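Filed under: Kitchen & Home > Fix It Yourself

Print this page | E-mail to a friend

How to Clean Cabinet Doors Without Buying Anything Silly

I have read a lot of advice on greasy cabinet doors, and most of it ends with a link to a spray. The Skillero kit costs up to 50 dollars and, as far as I can tell, contains soap. Start with what you have.

Put a small squirt of dish soap in a bowl of warm water. Dip a soft cloth, wring it hard, and wipe one door from top to bottom. Go with the grain. Water is what ruins doors, so if the cloth drips, wring it again. Dry the door before you move to the next one.

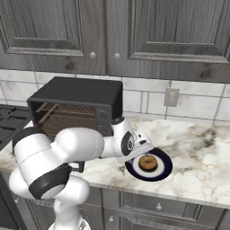 Issue 16, page 50

Raised panels take longer. Grease sits in the beveled molding, and a flat cloth slides right over it. Use an old toothbrush and the same soapy water, then wipe. I don't believe the people who say vinegar does this better. I tried it on two doors and smelled salad until November.

Knobs: take them off. It's one screw from the inside. Soak them for 15 minutes if they're metal or ceramic, and just wipe them if they're painted. The ring of grime behind each knob is the worst spot on most doors, and you can't reach it with the knob on.

Baking soda paste is fine on a stubborn spot, but it can dull a shiny finish. Test it on the inside of a door first. As for polish, I'd skip it. It looks good for a week and then collects dust.

Print this page | E-mail to a friend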